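Workshop tips from the gripper bench

Things I wish I'd written on the wall back in May, when Aksel and I started putting a gripper arm together in the shared shop. Our little project is called Poltoten, it sorts old computer parts, and it has eaten most of my evenings. Some of these tips are about robots, but plenty of them work for a sewing machine or a wobbly kitchen drawer too.

Put your bolts to bed in an ice cube tray. One hole per step, in the order you took things apart, and a bit of masking tape along the edge with the step written on it. I used to pile everything in a jam jar lid (I know, I know) and then spend half the night matching lengths. Muffin tins are fine for the big stuff.

Threadlocker goes on last. Build the whole linkage with dry bolts, open and close it by hand, change your mind twice, and then go back one bolt at a time with a tiny drop of the blue kind. Keep it off plastic! It cracked a lovely printed bracket of mine and I had to wait a whole evening for the new one.

Buy one good hex key in the size you use most. The free ones that come in the bag are soft, they round off, and then they round off your bolt too. If a socket is already chewed up, lay a wide rubber band over it and push down hard while you turn. That's gotten me out of trouble more than once.

Rubber finger pads get slick. I wipe ours with a little isopropyl on a rag and let them dry before the first run. For bare metal fingers, 400 grit paper on the contact face and then some grippy shelf liner stuck on with contact cement is cheap and surprisingly good. Noeline swears by bicycle inner tube instead. We have agreed to disagree.

Sort out your cables before you power anything. Run the arm through its full reach by hand with the power off and watch where the wire pulls tight, then leave a loop there. Hook-and-loop strips are kinder than zip ties — you will be undoing it again by Thanksgiving.

Start slow. I have 35 percent speed saved as the default, and you have to go into the menu on purpose to get more. Jhun likes to go faster and Jhun has also bent more fingers than the rest of us put together.

Practice with dead parts. Ask at a repair counter for scrap processors and memory sticks, they usually have a drawer of them. Pick processors up by the edges and leave the gold side alone, even the dead ones, so the habit is there when you get to a live one. A tray with a pocket for each part helps a lot, and it gives you somewhere definite to aim for. Ours is gray and I'd go for a matte finish if you get the choice, shiny plastic throws glare in the afternoon.

Check your clearance from underneath. From where I stand, everything looks like it has miles of room. Get your eyes (or a phone) down below the tray and look up past the fingers, and you find out how close the pads really sit to the rim. 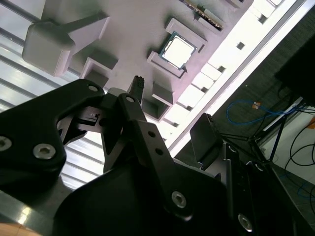

Fingertips just under the tray, with a processor in its pocket.

Write the zero position on the machine. Paint marker, one line across each joint, and after a knock you can see in a second if something slipped. I also keep a notebook with the offsets in it, and it's now over 304 lines long, mostly in Aksel's handwriting, which I can read on a good day.

Vacuum before you drop a screw, not after. A clean floor gives it back to you. And a magnet in a sock, dragged slowly, finds the steel ones!

Next up is storage for printed parts, if I ever find the lids.

Citlali Bermúdez
Updated October 11, 2026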